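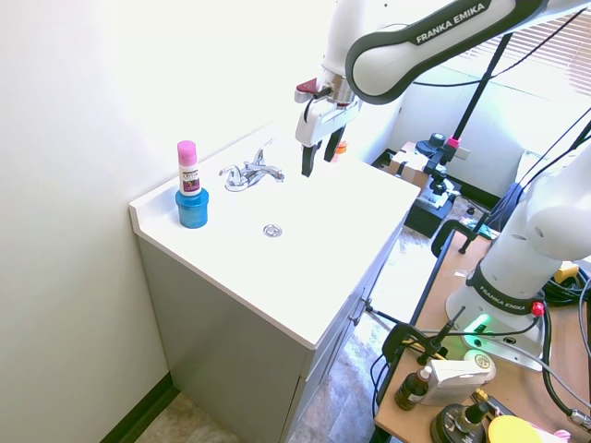
# Chapter 6: Reading a Vendor's Trial

Anyone who buys robots for a living will sooner or later sit through a household demonstration. The salesperson talks about bathrooms and kitchens, an arm moves something small from one spot to another, and the room nods. This chapter is about what to do after the nodding.

Our running case is Reltar, a tidying service sold by a firm called Itico. Reltar is a package: software, setup by an Itico technician, and a monthly support plan, all meant to run on an arm the customer already has. The brochure says it "handles everyday items on everyday surfaces." Read that phrase twice. It gives no list of items, no list of surfaces, and no hint of what counts as handled.

The Saltthorpe trial, which we'll use through section 6.4, took place at a sink vanity with a Franka Emika arm reaching over the counter. A vanity is a fair choice of test site. The faucet stands up in the middle of the counter, right where an arm might like to pass, and the wall closes off the back. Toiletries are awkward too. A deodorant stick standing on top of a blue cylinder is a harder pickup than the same stick on a bare counter, and a buyer should ask which of the two the sales figures describe.

The figures were these. Itico reported 200 attempts and a success rate of 81 percent. Rasmus Kalniņš, who reviewed the trial for a buyer named Coste, asked for the raw log and got it on a Monday, after two requests. He found 17 attempts marked "reset by operator" and left out of the total. Put them back as failures and the rate drops to about 75 percent. Itico's reply was that a reset is a normal part of running the system. Perhaps so — but then somebody has to stand there and do it, and the price sheet has no line for that person.

Kalniņš also raised a plainer complaint. The quote covered the service and left out the worktable, the mounts, the cabling, and the floor space they take up. In a lab these things are already paid for. In a bathroom they are most of the problem.

None of this proves that Reltar is a bad product. The log may well describe a decent research tool with a poor brochure. Your job as a reviewer is to find out which claims the evidence can carry, and what the rest would cost to check.

## 6.1 What Counts as an Attempt?

Before comparing any two success rates, find out when the clock starts. Some vendors begin an attempt when the arm first moves. Others wait until the gripper has closed on the object, and so never count a miss.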